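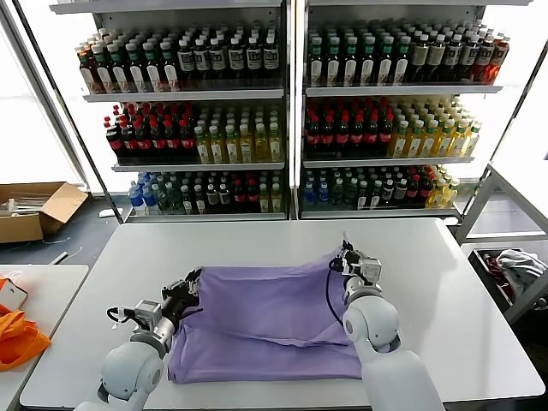 Estcombe, June

Drinks room shelving: load and layout

skaltine_user
Two white metal units side by side, three shelves each, all bottled drinks. The plate on mine says 100 kg per shelf, 300 per unit. Cola and tea are on the middle shelves, water at one end of the bottom. Would you move the heavy stock down?

Furnival40
Work it out by weight. A 500 ml bottle is a little over half a kilo full, so 40 of them is over 20 kg. You are nowhere near the plate. Leave it.

I-hsuan Chow
Disagree in part. Shelf load is fine, tipping is a separate matter. The top shelves carry a full row of dark bottles. Fix both units to the wall, or bolt them to each other at the uprights.

Furnival40
Bolting them together does nothing for a forward tip. Wall brackets or leave it.

I-hsuan Chow
Accepted — wall brackets, then. I would still swap the top row with the water.

sitthorpe_stores
Different point. Both units hold nearly the same range in the same order. I would give each drink one place only. Stock checks go quicker and old dates don't hide.

skaltine_user
The duplication is deliberate, one unit per side of the queue. Brackets ordered, part 2523. Second one with the purple cloth folded:
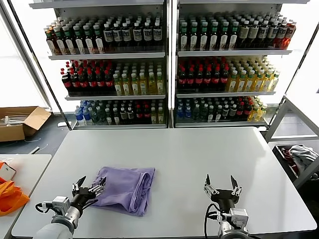
Table and both units, cloth folded.

sitthorpe_stores
Fold is a bit loose. I do mine in thirds, then once across, and it stays square in the drawer.

Furnival40
What is the wall? Plasterboard needs different fixings from block.

skaltine_user
Block. Plugs and 50 mm screws.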